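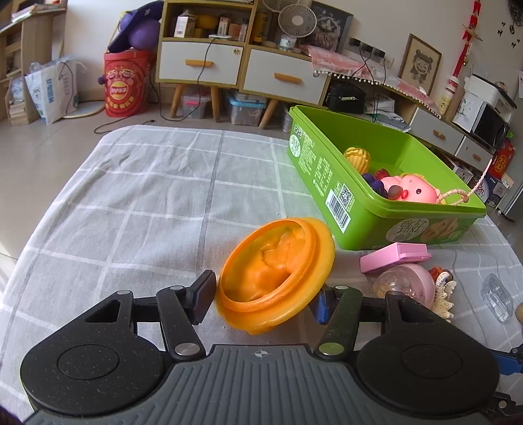 *Figure 7.1. An orange plastic lid and a green plastic box with a picture of a biscuit on it.*

# Chapter 7: What the Package Promises

Most people believe they read labels. Ask a shopper leaving a store what was printed on the box of crackers in the bag, and you will usually get the brand, the color, and one claim from the front. The weight rarely comes up. Neither does the order of the ingredients, which in many countries is set by law and tells you more than anything else on the pack.

This chapter is about the gap between what a package says and what a buyer takes from it. Marketing textbooks tend to treat that gap as a problem of communication, to be closed with clearer type and friendlier words. We doubt it. A good deal of packaging works because the gap is there, and the people who pay for the design know that perfectly well.

## 7.1 Claims that claim nothing

Start with the word "natural." In many markets it has no strict meaning when printed on a snack. "Farm style" has even less. "Made with real butter" is true if a spoonful of butter went into the vat, and the rest may be palm oil. None of these phrases is a lie. Each was probably checked by a lawyer. They are what we will call **soft claims**: statements that sound like facts but could not be tested by anyone who wanted to test them.

A **hard claim** can be tested. "Net weight 300 grams" is a hard claim. So is "contains wheat." You can put the contents on a scale or send them to a lab, and if the claim is false, someone is in trouble.

Pick up any package and compare how much space each kind gets. Soft claims usually take the front, in large type. Hard claims go to the back or the bottom, often under a fold or across a seam.

Pictures belong in this discussion too. A drawing of a biscuit on a box is a kind of claim, though a slippery one. Does it show the size of the product? The number of chips in it? Many packs carry the words "serving suggestion," which let the maker show fruit, cream, and a china plate without supplying any of them.

## 7.2 The Fluvham label study

Supporters of clear labeling like to cite the Fluvham study, and you will meet it again in Chapter 9. The researchers gave 273 shoppers two versions of the same oat biscuit box. One had the usual front. The other, designed by the packaging firm Prutex, moved the sugar content to the front in bold type. Of the shoppers given the new box, 83 percent said that they would "think again" before buying.

That figure has been repeated so often that its weak points have worn smooth. Look at it again:

- The shoppers said they would think again. No one checked whether they bought fewer biscuits.
- They were told beforehand that the study was about health.
- The firm that designed the new box also paid for the study.

A later trial in Stullham used till receipts instead of a questionnaire. It covered nearly 4,000 purchases and found no difference in sales between the two boxes. This trial has its own faults. It ran only through December, when people buy biscuits for guests and may not care much about sugar. Still, a receipt records something a person did, and we give it more weight than an answer on a form.

## 7.3 Who is the label for?

If labels change buying so little, why do makers fight so hard over every line of them? One answer, put forward by the trade group Nic Giolla, is that labels protect the maker. A warning in small type may never be read by a buyer, but it can be read aloud in court. We think this answer is partly right and a little too convenient for the people giving it.

Before going on to Section 7.4, choose a package from your own kitchen. Copy out every statement on it, front and back, and mark each one *hard* or *soft*. Keep the list. You will need it for the work on package size and price per unit.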